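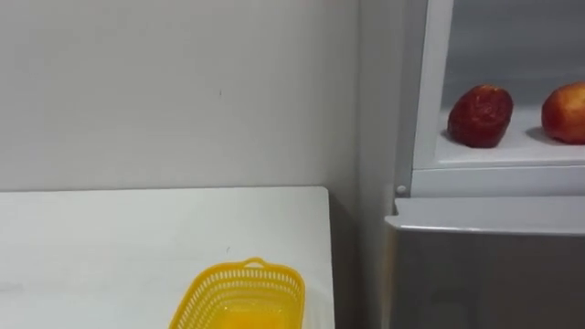
Project report, automation at work module. Group 6, written up by Onyekachi Nnaji. Jul 31, 2023

Where: Holero, a catering supplier on the Rerkdale estate. Fridge, desk, basket, humanoid robot. Task is moving fruit between the fridge and the basket. Sounds dull, and it is, but picking is what most of the kitchen staff spend their mornings on, so it's the right job to look at.

Our question was never speed. We wanted to know what happens to the people who pick now. Do they lose hours, get other work, or end up standing next to the machine?

Method: shift notes, plus a short questionnaire to 86 staff over the two sites. Should of sent it earlier, the replies were still coming in last week. Interviews by phone, notes typed up same day.

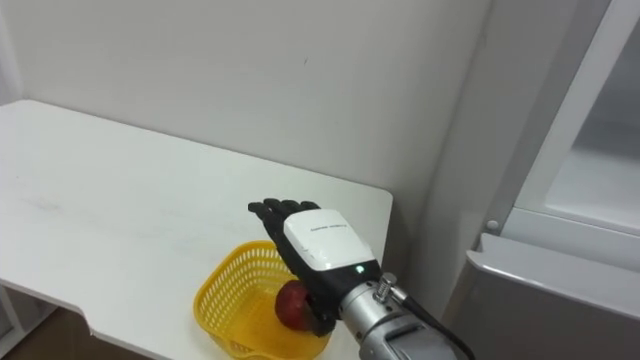

Who is responsible when the robot bruises the fruit? At the moment the shift lead is, the same as if a new starter had done it, and most of the leads we asked think that's unfair.

Findings so far, rough order:

- Picking hours down a bit on paper. Checking hours up. Nearly level.
- New job nobody has a title for: watching, resetting, moving cables out of the way. Paid at picker rate.
- Older staff less worried than we expected. Agency staff more worried, and they weren't invited to the briefing.
- Training was one afternoon and a leaflet from Tedesco, the contractor. People wanted to be shown, and shown again.
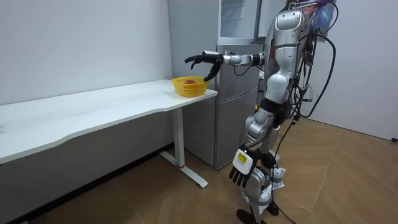 Tonach wrote back on our draft that we are too hard on the training, and that a second afternoon was always planned for December. Fair enough, have added it here. But none of the people we spoke to had been told, so the finding stays.

Limits. Small sample, one task, one kind of goods. A line that shifts 800 trays would look very diffrent and we can't say how. We also didn't speak to the night shift at all, which is a hole.
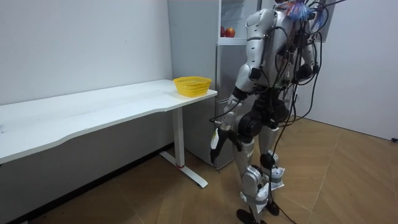 *Fig. 4. Robot in front of the fridge, yellow basket on the desk.*

What we'd recommend: give the watching job a name and a pay grade before more robots go in. Invite agency staff to briefings. Written rule on damaged goods, one page, up on the wall.

Still to do: second round of interviews, reference list, fix the table in appendix B.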